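2025-03-20, cuaderno taller, lote Plinholm

Sigo con las piezas de plata del lote. Ayer no apunté nada, mal. Quedan 6 sin ficha, las de la bolsita de papel encerado.

Báscula: recalibrada con la pesa patrón antes de empezar. Deriva mínima, no toco nada. Baptiste dice que la humedad del sótano la vuelve loca, yo no lo veo en los datos de enero pero bueno, que lo apunte él.

Pieza P-167. Módulo grande, canto estriado. El canto no me gusta. Estrías parejas en casi toda la vuelta y luego un tramo aplastado, junto a las 4 mirando el anverso. O golpe o resto de montura. Me inclino por montura: bajo la lupa hay rayitas paralelas y el brillo cambia justo ahí. Preguntar a Tatu, que ha visto más piezas desmontadas que yo. Si es montura baja de categoría y hay que decirlo en la ficha, sin adornos.

Densidad por inmersión: tres medidas, las tres coherentes con plata de ley alta. Vale. La cuarta la tiro, había una burbuja pegada al reverso. Usar hilo más fino la próxima vez, el actual arrastra aire.

La siguiente, sin número todavía (se lo pone Mwanaisha). Esta me preocupa más. Las letras de la leyenda, gordas, sin arista, y granitos en el campo como de fundición. Fecha con el último dígito un pelo más bajo que los otros. Comparo con la lámina de Ernance y no casa ni de lejos, en la lámina el dígito va alineado y el remate es recto. Puede ser otra variante de cuño, pero con los granitos... Apartada en sobre rojo. NO devolver a la bandeja, Kheri, que la otra vez la volviste a mezclar.

Catálogo Mwakalinga: da una tirada de 3,868 para la variante con marca pequeña y 2,000 para la de marca grande. Ojo, Donasov da las dos cifras al revés. Uno de los dos copió mal. Victor quedó en mirar la edición vieja, la de tapas verdes. Mientras no se aclare no pongo rareza en ninguna ficha, solo "ver nota".

Limpieza: ninguna. Repito porque ha habido debate: ni bicarbonato ni líquido de joyero ni goma. Acetona para el residuo de PVC y punto, baño corto, aclarar con acetona limpia, secar al aire sin frotar. La P-167 tiene velo verde cerca del borde, esa sí va a baño. Las demas se quedan con su pátina.

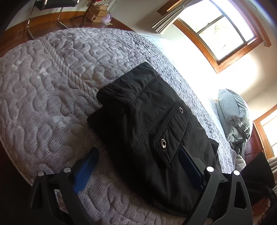

Fundas: se acaban las de Mylar del tamaño grande. Pedir. Las blandas que trajo Baptiste huelen a plástico, me da que llevan PVC, las saco del armario y que nadie las use ni para tránsito.

Fotos de las fichas: luz rasante desde la izquierda, siempre el mismo ángulo, que si no luego no se pueden comparar los campos. Las de enero hay que repetirlas, reflejo encima de la fecha en casi todas.

Pendiente:
Tatu, canto de la P-167
Victor, cifras Mwakalinga / Donasov
Mwanaisha, numero para la del sobre rojo
hilo fino
fundas Mylar

Mañana probar el imán inclinado con la sospechosa, a ver a qué velocidad baja. Y pesarla otra vez, que me salió algo ligera y no me fío de mi letra, no sé si ahí pone un 1 o un 7.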